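Tillomov club says padded bat cases will cut repair bills. Members want to see the sums

Last updated: 6/22/26

A table tennis club in Tillomov is to ask every member to keep their bat in a padded case between sessions, after its kit secretary put the blame for a run of spoiled rubbers on bats being dropped loose into bags.

The club, Awan, has set aside £400 for cases to lend out. Lærke Arnardóttir, who looks after the kit, says 16 bats needed new rubber last season and that most of them had been carried with keys, shoes and water bottles. How she knows that is less clear. No record was kept of which bats had cases and which did not, and at least two of the worst ones belonged to players who already owned one.

The sort the club has in mind is the ordinary bat-shaped kind, in black fabric with a red panel and a mesh pocket on the side.
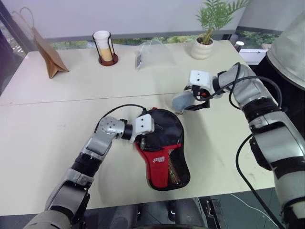

Does a case make the rubber last longer?

It keeps off dust and knocks, and it stops the edges catching on other things in a bag. Rubber still wears with play and dries out with age, and a case left in a hot car will do the bat no favours at all. A wipe with a damp sponge after each session is cheaper and probably does as much good.

Arnardóttir accepts that, up to a point. "People don't wipe them, though," she said. "I've been asking for years. A case is something they might use."

Perhaps they will. The last scheme of this kind, a shelf of shared sponges bought from a local shop called Imus, lasted until the sponges went missing. A member who has played at Awan since it opened, and who asked not to be named, said the money would be better spent on nets. "Two of them sag. You can see it from the door."

There is also the question of the mesh pocket. The club's note to members calls it "ideal for balls", but says nothing about how many will fit or whether a ball carried there is likely to come out round. Most players asked said they kept theirs in a tub.

A rival club, Vustorance, tried something similar and dropped it after one winter. Its members now bring whatever they like, and the club says it has seen no difference in what it spends on rubber, though it would not give a figure.

DHS is among the makes that members may bring if they already have one, and the note says any case will do so long as it zips shut.

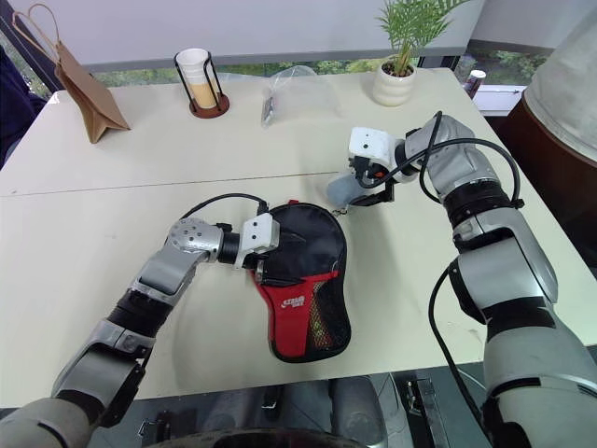

What happens next

Awan has 78 members and the scheme needs a simple majority at the July meeting. Loans would be free, with a £2 charge for a case that comes back with a broken zip.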